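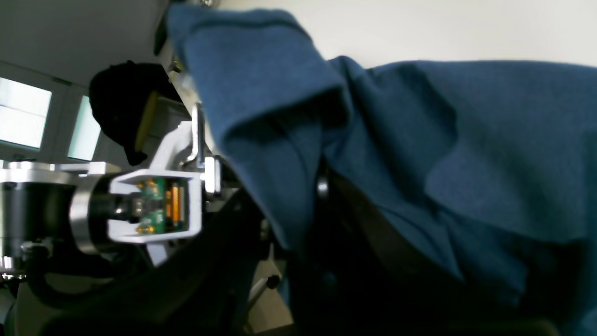 Dark blue knit, crumpled and draped.

How I Hand Wash Sweaters in the Bathtub

I put off washing my sweaters by hand for years and paid for it in shrunken sleeves. Now I do a batch every March before they go into storage, plus the odd emergency (gravy, mostly) in between. It's an easy job once you've done it a couple of times, and I kind of look forward to it!

You'll need a clean tub or a big sink, a gentle wool wash and two dry bath towels per sweater. I use the Gulline wool wash, but baby shampoo did the job for me before that.

First, turn the sweater inside out and check the pockets. Close any zippers. If there's a stain, dab a drop of soap on it with your finger and leave it for 20 minutes – no scrubbing, or you'll end up with a fuzzy patch.

Run a few inches of cool water and stir in the soap before the sweater goes anywhere near it. The bottle will tell you how much. Push the sweater under, press it gently with flat hands a few times, then walk away for ten minutes or so. Dark colors get their own water. I learned that one with a cream cardigan that is now sort of a dishwater blue.

Drain the tub and press the sweater against the side to get the worst of the water out. Please don't wring it! Refill with cool water, swish, drain, and do that again until you stop seeing suds. Mine usually takes three rounds.

Now scoop it up from underneath with both hands, lay it on a towel and roll the whole thing up like a sleeping bag. I kneel on the roll. Swap to the second towel if the first one is soaked.

Lay it flat to dry, away from the heater, and nudge the shoulders and cuffs back into shape. I flip mine the next morning. Thick ones can take two days, and the ribbing at the bottom is always the last part to dry, so feel there before you fold it.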